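Search this site Search Advanced search
14 min read

3.2 Shelf height and the placement of small drinks

The four shops differed more in their fixtures than in the goods they carried. The two in Rendusberg had fixed gondola shelving installed by the previous tenant, while those in Drotside and Worulthorpe used freestanding units that staff could move without tools. We therefore treated fixture type as a property of the shop and did not attempt to vary it. Within each shop, only the height at which single-serve drinks were placed was changed.

Placement followed a two-period crossover. In the first period, drinks stood on the lower shelf and boxed dry goods on the upper one. In the second period the order was reversed. Each period lasted 40 trading days, with six days between them during which the shelves were restocked and no sales were recorded for analysis. Shop managers were told the dates of the change but were not told which outcome was of interest. Prices were held constant across both periods except in Worulthorpe, where the wholesaler Damgaard raised its list price for bottled drinks in July. We return to this exception in Section 4.3.

A shelf was classed as low if its surface was below the waist of an adult of average height, and as high if it was above the elbow. Shelves between these two points were left out of the comparison – a stricter rule than the one used in most earlier work, where the middle shelf is often grouped with the upper. Counter units were coded separately. They stand on a table or sales desk, so that even their lowest level is above the waist, and the labels "upper" and "lower" refer to position within the unit only.

Open wire fixtures raised a further question. On solid shelving, an item on the lower level is shaded by the shelf above it and is seen mainly from the front. Wire mesh lets light through, and a small bottle can be seen from a steeper angle than it could under a solid board. Boxed goods are less affected, as their printed faces are meant to be read from the front in either case. We coded mesh and solid fixtures separately for this reason (Figure 2). 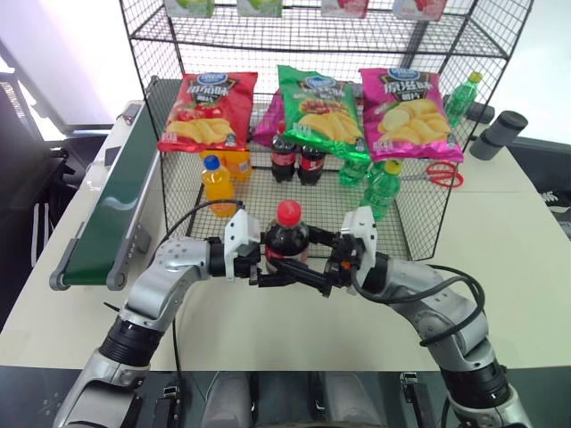
Figure 2. Wire-mesh display rack on a tabletop, with boxed goods on the upper shelf and a small cola bottle with a red cap.

Coding was carried out by two raters working from floor plans and site notes. Where they disagreed, the case was settled by Heiðrún Dalsgaard, who had visited all of the shops but had taken no part in the first round. Most disagreements concerned end units that faced both an aisle and the checkout line. These were assigned to the side from which a shopper would first approach them when entering the store.

Two limits of this procedure should be noted. First, shelf height was measured from the floor and takes no account of the height of the shopper, so that a shelf classed as low for an adult may be at eye level for a child. Second, stock depth was not controlled. A nearly empty shelf may draw attention to the last item on it or may suggest that the product is unpopular, and our sales records do not allow these effects to be told apart. Restocking times were logged in Drotside only, and the results for that shop are reported both with and without the hours before restocking.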